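Clearing off the kitchen counter

Our counter is the kind of surface that collects things. Mail, keys, a screwdriver, bread ties. Back in April I decided it would hold only what gets used for food, and I wrote down what I did so I could do it again when it fills back up.

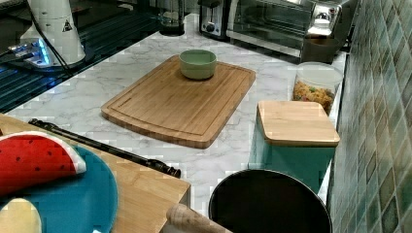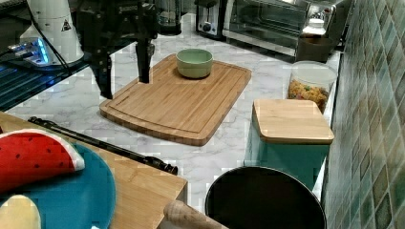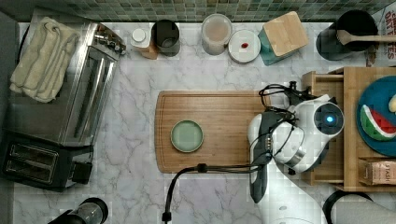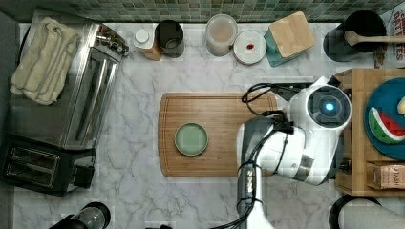
The counter with the cutting board and the little green bowl.

The board stays out all the time. I used to keep it in a lower cabinet behind the baking sheets and I ended up cutting things on plates. It has a juice groove, so tomatoes are less of a problem. I wipe it after each use and oil it when it starts to look dull.

The small green bowl lives on the board. Garlic skins and pepper stems go in it while I cook, and then the whole thing gets dumped in the compost. Before that I made a pile on the corner of the board and half of it went on the floor.

The toaster and the toaster oven were harder. I wanted to get rid of one of them. The toaster does bread in 2 minutes and the oven does everything else, and after a week without the toaster I brought it back. They sit next to each other now so the crumbs are all in one area.

The canister with the square wood lid is from Trovley. The lid lifts straight off, no clamp, and I can do it with one hand. I would not use it for anything that goes stale fast. I looked at a matching set of 5 from Driltico but I don't have 5 things that need canisters.

Wooden spoons are in the black crock. I had more than 20 utensils in a drawer and kept the ones I could remember using. The rest went in a box in the garage.

Cleaning the backsplash took longest. Small tiles mean a lot of grout. Dish soap and an old toothbrush worked fine, and the grout cleaner I bought didn't do any better.

Still to do: the shelf unit at the end of the counter, and a better place for the oatmeal.

Share this post | 2 comments

Contact | Back to top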